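**Equipment plan: mobile manipulator, second-phase budget**

1/11/21

The first-phase budget closed in June with the purchase of the Irano base unit and its charging dock. The second phase covers the arm, the grippers and the spares, and the request has to be with the finance office before the end of the month. The points below summarise where each line stands. Comments should go to Selma Zupan, who holds the master sheet.

**Arm.** Two quotations have been received, from Erex and Hoxha. The Erex arm has the longer reach and the higher payload, but its controller needs a separate enclosure and would take up most of the free deck on the base. The Hoxha arm mounts directly and draws its power from the base battery. Delivery is 6 weeks for Hoxha and 34 working days for Erex, counted in both cases from receipt of the order. The prices are close enough that the mounting work will decide the matter. Our own workshop hours were left out of the first-phase request and should be entered this time as a separate line.

**Grippers.** The plan allows for two parallel grippers and one suction unit. The suction unit has been questioned twice and is kept in for the moment — it is the cheapest item on the sheet, and adding it later would mean a second order with its own carriage charge. Fingertips are treated as consumables. Three sets per gripper are budgeted for the first year.

**Software and support.** Perero has offered a support contract in two forms, yearly or for three years paid in advance. The yearly form is entered in the sheet. Paying in advance would be cheaper overall, but it falls across two budget periods and would need separate approval. Updates to the navigation package are included in both forms. Updates to the arm driver are included in neither.

**Spares.** One battery, one set of drive wheels and one cable kit. The cable kit is the item with the longest lead time and can be ordered ahead of the rest if the money is released in parts.

**Safety.** The risk assessment for the base covers driving only and will have to be extended to the arm before anything is powered up. A second emergency stop, wired for wall mounting, is included under installation.
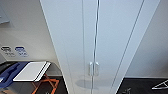

The reach figures in the two quotations are measured from the shoulder joint on a clear floor, and they say little about work at furniture. Opening doors is the task on which the specification depends most, so the acceptance test should be written around it. A tall double-door cabinet with two short vertical handles side by side at the seam is a fair case: the handles nearly touch, and a wide gripper finger meant for one of them is liable to foul the other. Both suppliers have been asked for the outside width of the finger when open, as well as the stroke. Erex has replied with a drawing. Hoxha has promised one.

Storage, carriage and installation are entered at the same rates as in the first phase. The contingency line is unchanged. Corrections to the sheet should quote the line number and the supplier's reference, and any change to the arm specification must reach Selma before the order form is drawn up.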